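Tonholm Parents & Carers Help Board
Toys and Play

Foam shape sorter — how do I clean it, and is it normal for the blocks to get tight?

Posted by mintyfresh_mom

Hi everyone! My mother-in-law picked up a foam shape sorter for my son at the Nurura thrift shop, and he is completely smitten with it. It's one of those flat ones, a square green board with the shapes cut right through, so you lay it on the table and drop the blocks in from above. He turned two in October and this has been his favorite thing ever since, even ahead of the garbage truck, and I never thought I'd type that.

Two things. First, it came to us a bit grubby and it smells faintly like somebody's basement. I don't want to ruin it, and there's no tag or label anywhere. Can foam go in the dishwasher? Second, the long red block has gotten really snug in its slot. The plus and the octagon go in just fine, but the red one he has to push and push, and then he gets mad and throws it under the couch (we have a system with a yardstick now). 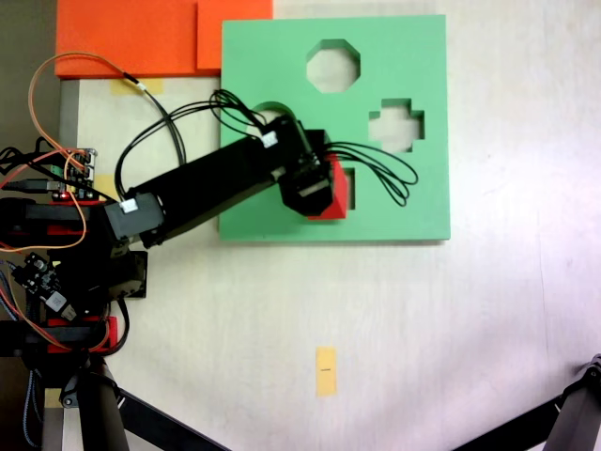 He knows perfectly well where it goes, too, so it isn't a matter of him learning the shapes. He gets it lined up over the narrow slot and then it just won't drop. I've wondered about trimming the hole a little with a craft knife, but I'd hate to make a mess of it. Has anyone done that? Thank you in advance, you all saved me with the crib mattress question last winter!

3 replies

oatmeal_again

Please don't put it in the dishwasher! I did that with a set of foam bath letters and they came out wavy, and one of them was never seen again. Lukewarm water in the sink with a small squirt of dish soap is plenty. Use a soft sponge and go easy on the inside edges of the holes, where foam likes to crumble. Then press it between two old towels — press, don't wring — and stand it up on its edge somewhere airy. Mine took overnight and most of the next morning. For the basement smell, I'd sprinkle baking soda on both sides once it's dry, leave it a few hours and shake it off outdoors. You may need to do it twice.

As for the tight block, I'd wash everything first and see. Sticky fingers leave a film on the sides and it grips more than you'd think. Our yellow star was exactly like that and it slid right in after a bath.

Kļaviņa

agree no dishwasher. also check for bite marks, if pieces are coming off throw it out

drernanus_29

I run the toy shelf at our playgroup, so I have washed more foam than I care to remember, and I agree with everything oatmeal_again wrote. I would hold off on the craft knife. I tried it once on a puzzle board and the cut edge went ragged, and then the little ones started picking at it, and you can guess how long that board lasted. If washing doesn't help, take very fine sandpaper to the block itself, assuming the block is plain wood or foam all the way through. If it's painted, leave it be. A couple of light strokes on the long sides, wipe off the dust, try it in the slot, and stop as soon as it drops.

One more thought: see how you're storing it. Ours used to live under a stack of board books, and the slots got squashed narrower over time. The skinny ones went first, and the rounder holes hardly changed. We left the board flat on a table with nothing on top for a few days and it eased back quite a bit. Now it stands upright at the end of the shelf, with the blocks in a drawstring bag hung on a hook beside it. Give your little guy a high five from me, and good luck with the yardstick!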